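**Smart thermostat drops off the hub after a power cut**

Gunther Haberkorn, Plurnstead

Our thermostat was on the hub fine until the power went out in January. Now the app shows it offline and the heating schedule won't run. Hub is 35 feet away, one wall between.
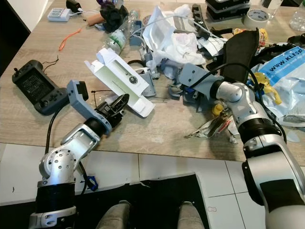
*Table with tools and packaging*

**jatoi_687**

Restart the router first, then the hub, wait 3 minutes, then the thermostat. If it stays offline, remove it in the app and pair it again.

**rinsteadmike**

Mine did that too. New batteries.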